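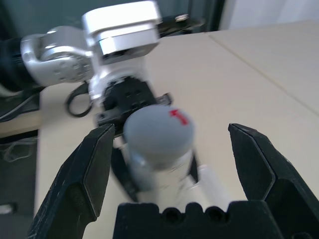 Silver joint housing, a little blurred.

Tamero quilt kit, twin size. Tue 11 May

Bought two of these for our donation drive. We sew for a women's shelter and a kids' respite house, twin tops mostly, and I wanted something precut so the newer sewers could start right away. Quick notes before I forget.

What you get: strips, border fabric, binding already cut, one sheet of directions. No batting, no backing. The listing does say so but it's way down the page, so budget for that. We used Petis batting from the stash and it quilted up fine.

Cutting is good. Out of 47 strips in the first kit only 4 were off, and those just by a hair. Second kit was cleaner. Fabric is midweight cotton, a bit stiff out of the bag, softens after a wash. Prewash the red!! It bled on me. Color catcher took care of most of it but theres still a pink cast on one corner.

Directions are the weak spot. Step 6 has you sew the side borders on before the top is squared up. Skip ahead, square it, then come back. Also the diagram for the last row is upside down, I think. We did it our way.

Time: 19 hours for the first one, start to finish, including tying. I'm not fast. Second went quicker.

Compared with the Guérin kit we did in October, the Tamero is plainer but a lot easier to hand to a beginner. Guérin has prettier prints and tiny pieces. Fine for a gift, too fussy for a group table. Haven't tried the Novness one, it was out of stock both times I looked.

Would I buy again, yes, on sale. Full price is steep for somthing you give away. Wish they did a wheelchair lap size, I wrote and asked, no answer yet.

Four stars. Lost one for the directions.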